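Startseite | Küche | Werkstatt | Reinigung | Suche

Kategorie: Küche & Haushalt › Edelstahl › Pflege

Geschirr und Besteck aus Edelstahl: Flecken, Kratzer, Stapeln

Edelstahl gilt als pflegeleicht, zeigt aber jeden Kalkrand. Die meisten Flecken auf Schüsseln und Tellern sind Rückstände aus hartem Wasser. Bei einer Gesamthärte ab 17 °dH reicht Abtropfen nicht mehr aus, das Geschirr muss von Hand abgetrocknet werden.

Kalkflecken entfernen
200 ml Wasser mit einem Esslöffel Zitronensäure ansetzen, kalt auftragen, sieben Minuten einwirken lassen, klar nachspülen. Essigessenz nur verdünnt verwenden. Chlorhaltige Reiniger sind ungeeignet, sie verursachen Lochfraß.

Bläuliche Anlauffarben
Sie entstehen durch Überhitzung und sind gesundheitlich unbedenklich. Ein Reinigungsstein mit feinem Abrieb nimmt sie ab, zum Beispiel die Paste von Plumora. Immer in Schliffrichtung arbeiten, bei polierten Innenflächen nur mit weichem Tuch und wenig Druck.

Salz
Salz erst in kochendes Wasser geben und sofort umrühren. Ungelöste Körner am Boden hinterlassen helle Punkte, die sich nicht mehr auspolieren lassen.

Eindecken und Abstellen
Für eine Suppe oder ein Gericht mit viel Soße steht die Schüssel auf einem flachen Teller mit Rand. Der Rand fängt auf, was überläuft, und schont die Tischplatte. Löffel und Gabel liegen rechts daneben, mit etwas Abstand zum Tellerrand, damit Metall nicht auf Metall reibt.
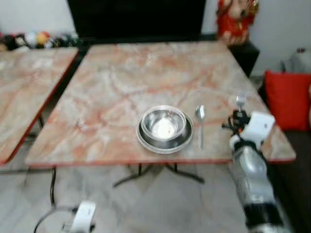 Besteck am Griff anfassen, Fingerabdrücke auf Zinken und Laffe bleiben sonst bis zum nächsten Spülgang sichtbar. Bei Klapptischen vor dem Eindecken die Verriegelung der Beine prüfen – eine volle Schüssel gerät schon bei geringem Spiel in Bewegung.

Stapeln im Schrank
Schüsseln gleicher Größe verkeilen sich, wenn sie feucht ineinander gestellt werden. Abhilfe: ein Blatt Küchenpapier dazwischen. Schwere Teile nach unten, Teller getrennt von Schüsseln.

Schlagwörter: Edelstahl, Kalk, Besteck, Tisch decken

Ähnliche Beiträge
Schneidebretter ölen: Leinöl oder Paraffin?
Spülmaschinensalz richtig dosieren
Tischplatten vor Hitze schützen
Schubladeneinsatz Volla im Test
Klemmende Klappbeine gangbar machen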